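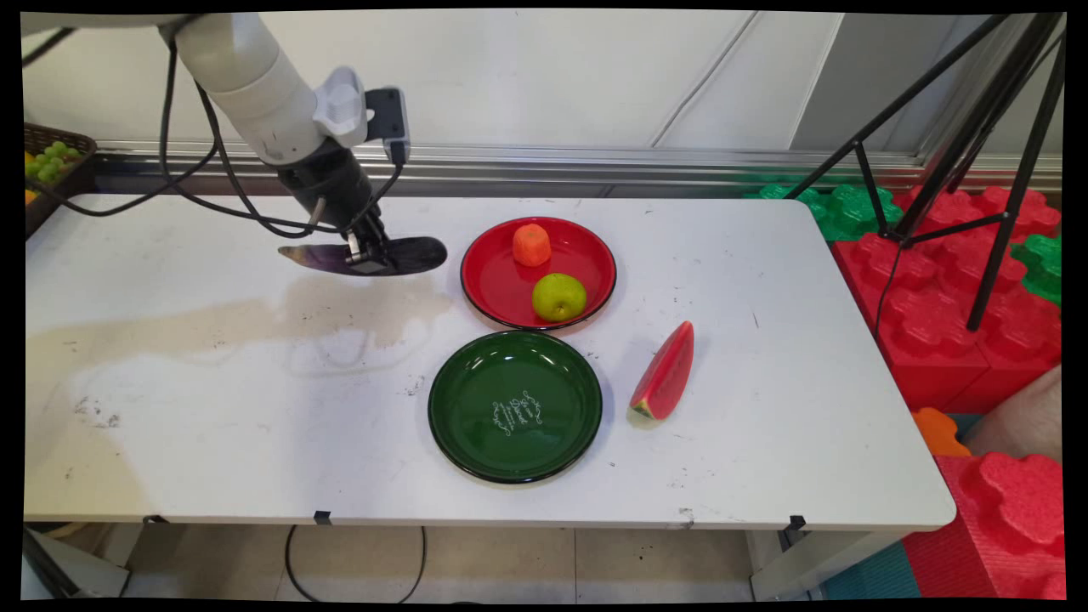 Tsegereda Negash wrote under my last thread that a council suspending its own meetings is a procedural matter and the courts should stay out of it. I said I'd answer properly, so this is the answer.

1/ Background for anyone new. In March the Pliltetgate council voted to suspend all sittings for 7 weeks. The budget amendment was due for its second reading in that period. It never got one.

2/ The mayor's office says the charter lets the council set its own calendar. It does. Section on sittings, first paragraph. I have no argument with that part.

3/ The next paragraph says the council "shall remain available to consider any measure laid before it." The mayor's lawyers treat that as a statement of good intentions. The petitioners say "shall" means shall.

4/ The petition needed 400 signatures to get a hearing. It came in with 3000. That has no bearing on who is right about the law, and I wish people on my side would stop bringing it up as if it did.

5/ Tsegereda's point is a fair one and has case law behind it. Judges usually don't want to referee how an elected body runs its day. Who speaks first, how long a recess lasts, which room. I agree with all that.

6/ Where I part ways: a recess long enough to kill a pending measure is a decision on the measure. Members who would have voted on it didn't get to. There's no roll call to look up.

7/ The hearing was June 27, 2018. I sat through it. Most of the morning went to whether the petitioners had standing at all, which they got, narrowly, as residents of the Degefa ward whose bus funding was in the amendment.

8/ Counsel for the council was asked what would stop a suspension of a full year. The reply was "the voters." The judge wrote something down and moved on. I wouldn't read much into it either way.

9/ Someone asked about the Cirum ruling. It involved an appointed board with a different founding document. Both sides cited it and I don't think it helps either of them much.

10/ No date for a decision. If the petitioners win, the likely remedy is a declaration and an order to put the amendment back on the agenda. It wouldn't pass the amendment, and it wouldn't remove anyone from office.

11/ Correction to 3: the word "measure" is "motion" in the amended charter. Thanks to Mekdes Alemayehu for catching it. Doesn't change the argument.

12/ I'll post the written submissions when the clerk's office releases them. Replies are open.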